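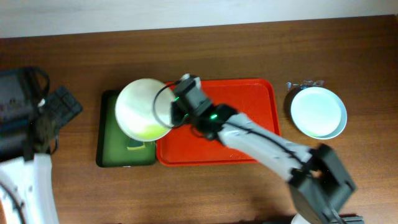 **Notes, trays talk, Stadbridge lunch club day, 2022-06-20**

Slot is 20 mins. Jaxon on before me, Diane Lévesque after. Water on the lectern. SLOW DOWN.

Handouts are on the chairs, don't wait for people to find theirs.

## Start

- Hello, name, where I'm from. I run the dining room at Clandard House, 120 lunches on a full day, one hatch, nine tables
- Ask: who lays a table at home? Who uses a tray at home? (expect not many hands)
- Talk is about clearing away. Dull subject, I like it, stay with me
- Most clubs spend ages on the menu and then the end of lunch is a scrum

## Why trays by colour

Used to be all brown trays. Everything went on everything. Dirty forks on with clean side plates, half a bread roll under a cup. Two people at the hatch sorting it all out again while the queue went back to the piano.

Then Gus Delacroix (our kitchen lead, he's here, wave Gus) said put two colours down side by side and see what folk do.

- green = plates and bowls, scraped
- red = cups, glasses, cutlery
- side by side on the table, TOUCHING. Leave a gap and stuff gets put in the gap. Every time
- green on the left at all the tables, so regulars stop having to look

Took a fortnight to bed in. First few days were worse than before, say so.

PAUSE for the tray on the front table, pass it round. Point out the raised lip. Lip matters more than size. Flat trays = spoons on the floor.

## Plates

We stay with plain round white. Had a go at patterned ones in November, Deolinda Bragança gave us a lovely set, but couldn't see what was clean. Gravy hides in a pattern. They're in the cupboard for teas now.

White shows everything incl. chips in the rim. Chipped one = out, don't argue, don't "keep it for the cat".

How to put down and pick up:

1. Hold by the rim, thumb on the edge not on the face
2. Low over the tray before you let go
3. Big first, small on top
4. Stop at six. Yes you can carry more. Stop at six
5. Bowls get their own pile, never on plates, they rock

(do the demo here with the two spare plates. NOT the good ones)

## The table itself

Tables are wood, and people forget them. What we do:

- wipe along the grain, damp cloth, then a dry one straight after
- trays down on a dry top. Wet tray on wood leaves a ring, we have got plenty of those, see table 4
- tables against the wall: clear from the back first, otherwise your sleeve is in the custard
- no cloths on the wall tables, they get dragged off

Someone will ask about polish. Answer: bit of wax twice a year, nothing sprayed near food.

## Scraps

This was the argument. Jörg Reuter wanted scraping at the table, Gus wanted it at the hatch. Tried both. We scrape at the table now, tub with a lid, lid goes back on between tables.

- bits of peel and salad always escape onto the green tray. Fine. Tip it out, rinse, carry on
- don't wipe bits off with the serviette, it just travels
- tubs out to the bins before puddings, otherwise it sits there all through the custard

## Money slide

Keep this quick, people glaze over.

- trays, both colours, from Triệu the catering shop on the ring road: £137 for the lot
- they had a nicer green at Gukis but no matching red, and it wouldnt stack with ours
- we do 3,000 lunches between now and Christmas if numbers hold
- broken plates: was a box a term, now a handful. Haven't kept proper figures, DON'T pretend we have

## What went wrong

Be fair about this bit.

- Two of our members can't tell the red from the green. Should of thought of it. Stuck a big paper fork on the red ones, a paper plate on the green. Works, but the paper comes off in the wash so it's redone most weeks. If anyone has a better sticker I want to hear it
- the dishwasher racks weren't set up to match so for a month we sorted beautifully and then muddled it all up in the kitchen
- visitors. Visitors put everything on the nearest tray. Smile, move it

## If time

Story about the trifle and the wrong tray. Only if they're laughing already. Skip if Jaxon Cloutier has overrun.

## End

- try two colours at ONE table first, not the whole room
- come and pick up the trays at the break, feel the weight of them
- questions, 5 mins, then hand over to Diane (dishwashers and rotas)
- get the demo plates back off the front row!!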